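The Sideboard

Bianca Costache bought the sideboard from a woman in Gevville who wanted it gone by the weekend. It cost her $200 and a borrowed trailer. The colour was listed as honey. In her dining room it was closer to orange.

She rang Mohammed-Awal Ankrah, who had the furniture shop on Boateng Street.

"Is it a Harnness?" he said.

"There's a stamp in the drawer. It says 897."

"That's a Harnness. Don't sand it."

She had already sanded one door.

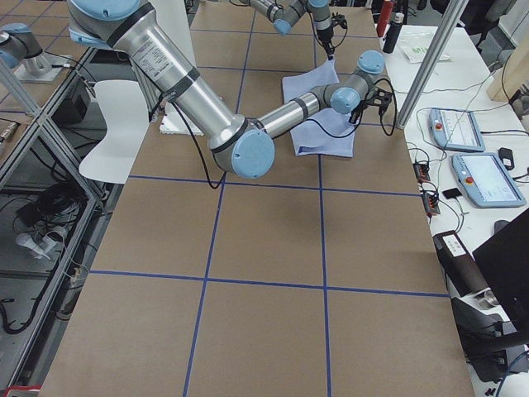 The long table, taped out.

He came on the Thursday after work and stood in front of it with his coat on. He opened each drawer and shut it again. The left one stuck.

"My aunt had this in grey," he said. "She kept the good plates in it and we ate off the others."

"Where did it end up?"

"My cousin in Grotberg has it. We don't talk much."

Bianca made tea. He sat at the end of the table and looked at the sanded door, which was leaning against the wall beside the mirror.

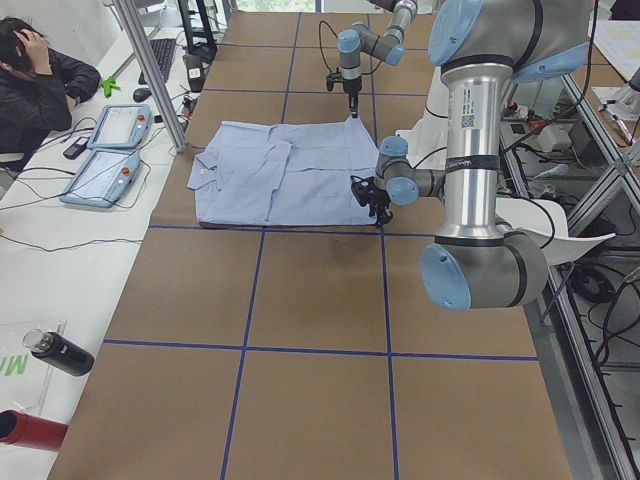 Blue shirt, partly folded.

"You could paint the lot," he said.

"You told me not to sand it."

"That was before I saw the door."

They moved the sideboard to the other wall to see how it looked. It covered the power point, so they moved it back. One of the feet left a mark on the floorboards, and she put the rug over it.
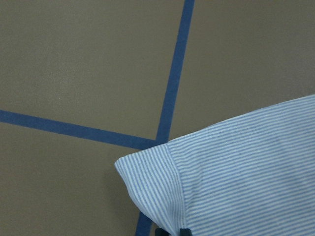
Two strips of tape and the edge of some fabric.

He offered her $60 for it as it stood. She said she would think about it, and he said that was fair. At the door he asked if she still had the drawer liners. They were green paper with a border of leaves, and she had put them in the recycling that morning.

They went out to the bin together with a torch.
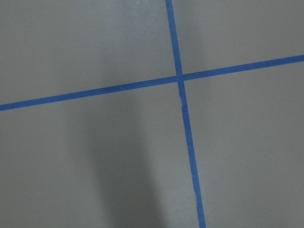 August

The sideboard was grey by then. It had taken 3 coats. Mohammed-Awal brought his cousin to see it, and the two of them stood in the dining room for a long time, opening the left drawer.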